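The Shelf Machine Wants Its Bags Straight
Looking after a restocking robot is mostly housekeeping, with a torque wrench 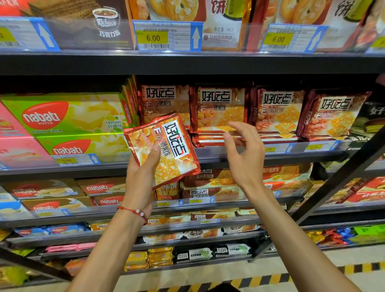 The restocking cell at the Plistthorpe test store went live in June, and the brochure promised it would look after itself. It does, in the way a teenager looks after himself. Somebody still has to come in before opening, wipe its face, and find out what it did overnight.

The cell is a Birora arm on a rolling base, with two cameras up top and a suction gripper made by Dixit. Its job is to put snacks on shelves. Cookies, crackers and wafers sound like easy cargo until you try to lift them with a vacuum. A carton is a gentleman about it. A glossy bag full of air and crackers folds, slides and sighs, and the arm stops to ask for help.

So the morning starts with the cups. The crew pulls all of them, checks the lips for nicks and washes off the crumb dust with warm water and a drop of dish soap. Solvent was tried once. The cups turned the texture of old gum and the arm spent a shift politely dropping things. A good set lasts 220 hours. The manual says 354, but the manual was evidently written in a building without crackers.

Next comes the hose, which cracks where it bends at the wrist, then the filter, then the vacuum reading. Anything under 70 percent on the gauge means a leak, and the leak is nearly always at the fitting you tightened yesterday.

Teaching a new product is slower. Each package is shown to the cameras by hand – front, back, tilted one way and then the other – until the software stops confusing it with its neighbors. Snack makers are no help here. They like to sell two flavors in what is very nearly the same wrapper, with one line of small type to tell them apart. A shopper squints and moves on. The arm needs 45 views and a quiet word.

Price labels cause their own trouble. They stick out from the shelf edge, and a cup that clips one will carry it off and deliver it with the next bag. The cure is to raise the approach path by a finger's width and run the whole row again at low speed, with one hand on the stop button.

The last chore is the calibration card, a checkered square that lives in a drawer marked Flisorine, after a supplier long since dropped. You clip it to the middle shelf, press start, and wait while the arm looks at it from every side. If the numbers come back green, the card goes in the drawer again. If they come back red, check the camera bolts first. The upper left one works loose, and a dab of thread locker holds it until the next cup change.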